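How to Set Levels for a Live Club Recording
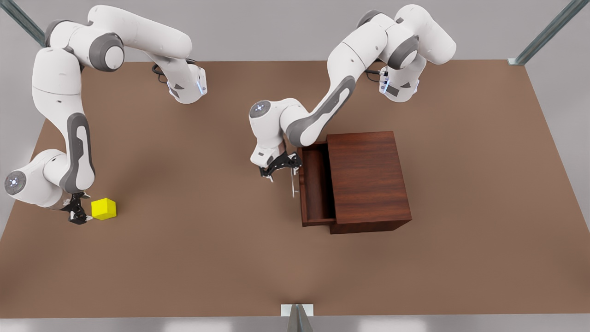
Recording a band from the desk feed is mostly a matter of setting gain once and leaving it alone. The notes below assume a room that holds 600 or fewer, a mixer with direct outs, and a multitrack recorder with its own input trims. Mark out your stage plot before load-in. Put tape where each mic stand goes and run the cables first. Leave some slack in each mic line at the foot of the stand. Tape the loop down so a foot can't catch it.

1. Patch before the mixer's faders

Take the recorder feed from the direct outs, set to pre-fader. If the outs are post-fader, every move the house engineer makes will end up on your tracks. On the Koval desk the switch is on the rear panel, one per bank of eight. Check each bank.

2. Set gain from the loudest song

Ask the band for the loudest thing in the set, not the opener. Have them play a full chorus. Set each channel so peaks land at -12 dBFS. Players hit harder once the room fills up, and drummers most of all. If the snare still lights the clip lamp, use the pad on the mic before you touch the trim.

3. Name the tracks

Name them on the recorder during line check. Use the instrument and the side of the stage: GTR L, GTR R, VOX C. Files called Track 07 cause trouble in February when you finally mix them.

4. Add room mics

Put two condensers at the back of the room, above head height, pointed at the stage. In the Puritz club the mix position is 41 feet from the kick drum, so the room tracks arrive late by a little over 36 milliseconds. Slide them earlier in the session or leave the delay in. Glenys Inskip leaves it in on ballads and takes out half of it on anything fast.

5. Record the changeover

Start recording before the band walks on. Stop after the house music comes back up. The Sivico recorder splits long takes into separate files with no gap between them, but confirm this with a test take on your own unit.

6. Back up before load-out

Copy the session to a second drive and open it from the copy. Play a few seconds from the start, the middle and the end.

Last revised 24th October. Added the pad note to step 2.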